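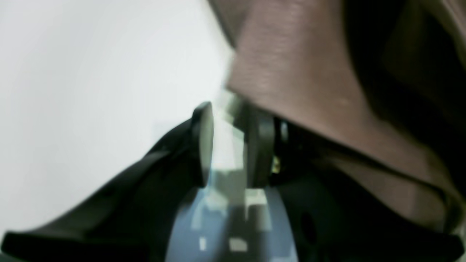
# Wercombe releases Pekalico two-finger gripper with wrist camera for light assembly and kitting

**2019-02-05** – Wercombe today opened orders for Pekalico, an electric two-finger gripper with a small camera built into the wrist housing. The unit is intended for collaborative arms handling small, light parts, including translucent mouldings that overhead vision systems tend to lose against a pale background. Shipments begin in March.

The wrist camera looks along the fingers toward the grip point. Both rounded finger pads stay in view, so the controller can compare the position of a part with the pads throughout an approach. Image data and finger position are logged against a common clock and can be exported for offline review or for training grasp models.

## Specifications

- Mass, including camera and wrist flange: 824 g
- Cable length, gripper to controller: 418 cm
- Maximum grip force: 215 N, programmable
- Finger pads: replaceable, dark grey, 4 per kit
- Finish: black

The pads are held by a single fastener and can be changed without removing the gripper from the arm. Recalibration after a pad change is run from the controller menu.

## Software

Pekalico is supplied with Plusevia, Wercombe's configuration and logging package. Plusevia sets grip force, closing speed and release behaviour, and stores each cycle as a separate record. The current release adds an exposure lock for cells where the arm moves between bright and dark backgrounds. Frames recorded during fast wrist motion can be tagged and filtered out of an export.

"Most of the enquiries we get concern clear and semi-clear parts," said Mervyn Bloxham, product manager at Wercombe. "We put the camera behind the fingers and kept the optical path short. Fast moves will still blur – the tagging is there so an integrator can decide what to keep."

## Availability

Orders are handled by Barros, which also provides commissioning, operator training and spare pads. Units carry a two-year warranty, excluding pads and cables. Existing Plusevia licence holders receive the new release at no charge. Pricing is available from Barros on request.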